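News from the Terkitz council chamber

Well, it has been quite an evening! After weeks of back and forth, members finally voted in Pin-yu Sin as council leader, by a comfortable margin, and she used her first speech to promise open books on every contract the town signs (long overdue, many of you will say).

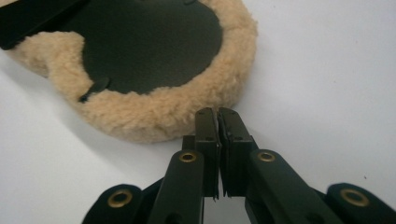 A wool polishing pad with a dark backing disc.

Her first big job is the budget, due in January, and she hopes to tempt a few employers back to the Wernon road. She has asked for 352 new jobs there, which sounds a lot to me, but I do wish her well with it. The petition to keep the Siu bus running has reached 777 names, and she has agreed to read it before the next meeting.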